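Teaching by Hand: Changes in Bag-Handling Work at a Small Repacking Firm
Student project report, Industrial Technology program
Last updated: September 2023

1. Background

Karkomow repacks dry goods and snacks in plastic film bags. Until February, all bags were moved from the sorting table to the carton by hand. The company then started preparing an automated cell, named Radmont, for part of that work. Our project looked at what this did to the jobs of the people at the sorting table. We did not assess the machine's speed.

2. Method

We interviewed 12 employees and watched work on 3 shifts. We also reviewed 265 entries in the shift log. Interviews were held during paid hours, and the supervisor was not present.

3. The new task

The main change is a task that did not exist before. Operators pick up a bag with a hand-held gripper, hold it, and set it down, and the motion is recorded for later use in training the cell. Filled bags are harder to hold than boxes. The film creases and the contents shift as the bag is lifted.

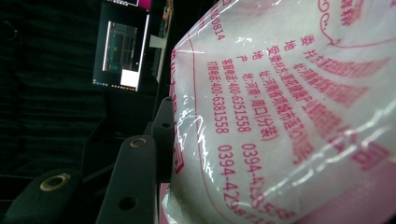
Operators rotate through the task in blocks, with a break after each block. The log shows that 19 blocks were stopped early. The most common entry was wrist fatigue, followed by cable trouble. Employees with long experience at the sorting table said they had to slow down and unlearn habits, such as turning a bag with the fingertips, that the gripper cannot copy.

Pay grade was a concern in most interviews. Recording work is paid at the sorting rate, although it requires setup, file checks, and a short written note per block.
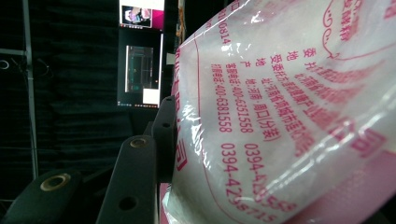
Does the recording work replace sorting hours?
At present it takes hours from sorting, and the gap is covered by overtime. Management expects sorting hours to fall once the cell is in regular use but has given no date.

4. Two-handed handling

Light snack bags are handled with a gripper in each hand. Operators rated this as the most tiring variant. The grip must be held while both arms are kept forward, and the cables limit how far the wrists can turn.
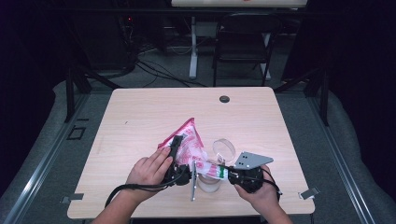

5. Recommendations

a. Shorten two-handed blocks and log the reason for every early stop.
b. Set a separate pay grade for recording work.
c. Give operators a written statement of how their recordings will be used.
d. Repeat the interviews after the cell has entered regular use.

Comments

Grullidus: Section 3 matches what we had on our line. The wrist complaints went down when we hung the cables from overhead.

pfister_line2: Did you ask about night shift? The overtime lands mostly on them.

Grullidus: Would also like to see the interview questions if you can post them.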